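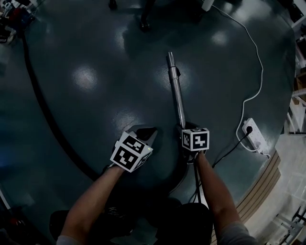

Grista floor wax, 9 months later

I bought this wax in September of last year for the floor of my workshop, which is painted concrete. The paint was good but it became dull where I walk the most, and every small scratch kept the dirt. In the shop they had also the wax from Viklund, but the can was smaller and the price almost the same, so I took the Grista.

The instruction says to wash the floor two times and let it dry overnight. I did this. Then you spread a thin coat with a flat mop, wait, and spread a second coat in the other direction. My first coat was too thick near the door and it stayed a little sticky until the next evening. The second coat I made much thinner and it dried well. Please believe the label when it says thin!

The smell is not strong, but I kept a window open. One can of 670 ml was enough for my two coats and I have a little left for repairs.

Now about how it holds. Under the bench it still shines like in the first week. By the door it lost the shine after one winter, and I had to put a new coat there. Coffee and machine oil come off with a wet cloth. Paint thinner does not, it leaves a white mark, and I have one such mark now the size of a saucer.

What I don't like: the cap. It closes badly, and wax dries in the thread, so you need pliers to open it again. Also, the floor is slippery with wet shoes. I put a mat at the entrance.

I would buy it again for a room with normal walking. For a garage with a car I would look for something harder.

4 stars from 5.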